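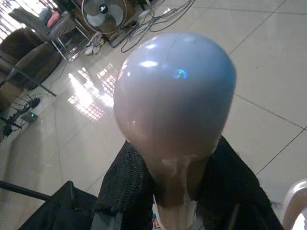 # Trisside 322 standing fan

The Trisside 322 is a white electric pedestal fan with three blades and a round wire grille, intended for living rooms, bedrooms and small workrooms. It is supplied by Killomum in a single carton and is assembled at home with the screwdriver provided. No other tools are needed.

The fan is sold for use on hard, level floors: ceramic tile, stone, sealed concrete and timber. It may be used on short-pile carpet if the base sits flat. It is not suitable for deep-pile carpet or loose rugs.

## Specification

| Item | Value |
|---|---|
| Model | Trisside 322 |
| Type | Pedestal fan, floor standing |
| Colour | White |
| Blades | 3 |
| Rated power | 65 W |
| Speeds | 3, by push button |
| Height, column fully raised | 154 cm |
| Oscillation | On or off, by pull knob on motor housing |
| Tilt | Stepped, by hand |
| Mains lead | Fixed, with moulded plug |
| Timer | None |
| Remote control | None |

The motor has a thermal cut-out. If the fan stops without being switched off, unplug it, leave it to cool and check that the rear grille is clear before trying again. A cut-out that trips repeatedly indicates a fault, and the fan should be returned.

## In the carton

- Base, with rubber feet fitted
- Lower column and inner tube
- Height collar
- Motor unit with control box and mains lead
- Rear grille and plastic lock nut
- Blade set and spinner cap
- Front grille with badge
- Screwdriver, base screws and one spare grille clip
- Printed instructions

The blade set and the spinner cap have left-hand threads where they meet the shaft. Turn the spinner cap anticlockwise to tighten it. This is the most common source of assembly enquiries.

## Assembly notes

Fix the column to the base before anything else and tighten all the base screws fully. The column should not rock when pushed lightly at the top.

Slide the height collar over the inner tube with the threaded side facing down. If it is fitted upside down it will appear to tighten but the tube will slip under the weight of the motor.

The rear grille locates on pegs and goes on one way only, with the carrying handle at the top. Hand-tighten the lock nut. Pliers will crack it.

Align the slot in the blade hub with the pin on the shaft and push the blades fully home. Spin them by hand before fitting the front grille. If they touch the rear grille, the lock nut is not seated.

Close the front grille with all of the edge clips and then fit the small retaining screw at the bottom. The fan must not be run without this screw.

## Placing the fan on a tiled floor

Polished tile is a satisfactory surface provided that the following are observed.

**Feet.** The rubber feet must all be in contact with the floor. Where tiles have been laid with a slight lip between them, place the base so that no foot sits across a grout line. A foot resting on an edge will cause a low rattle at the middle speed.

**Dust.** Fine dust under the feet reduces grip. Wipe both the floor and the feet with a damp cloth and allow them to dry.

**Clear space.** Leave 65 cm in front of the grille and a hand's width behind it. Small articles left on the floor should be moved out of this area, in particular anything knitted or woven. Loose fibres from wool and acrylic are drawn through the rear grille and collect on the shaft behind the blades, where they are slow to remove.

**Lead.** Run the lead along the wall. Do not pass it beneath the base or under a mat.

**Windows.** Direct sun through a window will yellow the front badge and the control buttons over several summers. The grille is coated and is not affected.

## Noise

Noise is heard differently in a tiled room than in a carpeted one. Hard floors and bare walls reflect the sound of the blades, and the highest speed may seem louder than it did in the shop. Lowering the column does not help. Turning the fan to face slightly away from the nearest wall usually does.

A regular click once per sweep, with oscillation on, comes from the gearbox and is normal during the first few hours of use. A click once per turn of the blades is not normal. Check the spinner cap first.

## Cleaning

Unplug the fan. Remove the retaining screw, release the clips and lift off the front grille. The front grille and the blades may be washed in warm water with a little washing-up liquid. The rear grille should be wiped in place with a damp cloth. Do not spray anything at the motor housing.

For fibres wound on the shaft, cut them with small scissors along the line of the shaft and lift them away with tweezers. Do not oil the shaft. The bearings are sealed.

Clean monthly when the fan is in daily use, and once more before it is put away.

## Spare parts

| Part | Order code |
|---|---|
| Blade set | KT-11 |
| Spinner cap | KT-11C |
| Height collar | KT-14 |
| Grille clips, pack | KT-20 |
| Front grille | KT-22 |
| Rubber feet, set | KT-31 |

Motor units are not sold separately. The Lovasstead 154 uses the same rubber feet and clips, but its blade set has a different hub and will not fit.

## Revision

Page revised 22nd February. Cleaning section extended and clearance figure corrected by Aroha Waaka. The earlier page gave the clearance for the Lovasstead.

Parts enquiries: Rhys Partington, Killomum spares counter. Quote the model number from the label under the base.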